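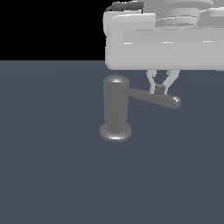 Figure 3. Side camera view. The tap fixture on the floor plane, with the gripper above the lever handle.

4.2 Cell setup and camera checks

The Hotura cell is the simulated counterpart of the lever bench at Billville. It contains one arm, one two-finger gripper and one tap fixture placed directly on the floor plane. We omit the bench top, the wall panel and the supply line, which play no part in the contact between the fingers and the handle. The fixture is assembled from primitives: a cylindrical body with a rounded cap, a round base disc and a tapered handle ending in a rounded tip. Its collision geometry uses the same primitives as its visual geometry, so a change to one is always made to both.

The handle turns on a single hinge joint. Joint limits, damping and friction are stored in one parameter file together with the pose of the base. In the first release of the cell the pose was set in a separate file, and the two fell out of step when the fixture was moved. Runs made before the files were merged are excluded from Section 5.

Before each batch the cell is reset and the arm is driven to 2 reference poses. The tool frame is read at each pose and compared with the stored value. If either reading is out of tolerance, the arm model is reloaded and the check is repeated once. A second failure stops the batch and the log is passed to the operator. 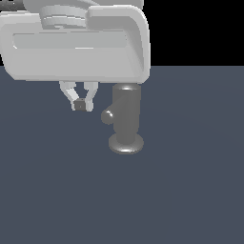

Figure 4. Second view. The fingers and the small dark cube are to the left of the fixture, with a gap of floor before the knob.

Side views are used to check clearance under the gripper housing. The housing is wide compared with the fingers, and early batches recorded contacts between its underside and the cap that had been logged as handle contacts. R. Baluyot separated the two by giving the housing its own contact group. Of 3,000 episodes recorded with the old grouping, 189 were relabeled. The planner now rejects any approach in which the housing enters a keep-out cylinder drawn over the fixture body.

A single side view is a poor guide to clearance, as the housing and the top of the fixture can overlap in the projection without touching. We therefore take the distance from the simulator state and use the rendered views only to confirm that the models are loaded and correctly posed. 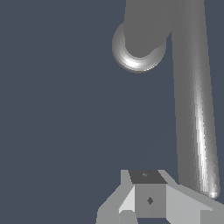 Figure 5. Close view with part of the gripper at the bottom and smooth gray parts entering from the top and right.

Close views serve a different purpose. They are inspected for missing facets, flipped normals and errors in draw order after any change to the gripper mesh. Stepped outlines on curved edges are a product of the render resolution and are not treated as faults. Y. Ñahui maintains the mesh set, and each revision is replayed on 100 stored episodes before it is accepted. A revision that changes any contact label in the replay is returned with the episode number and the step at which the labels differ.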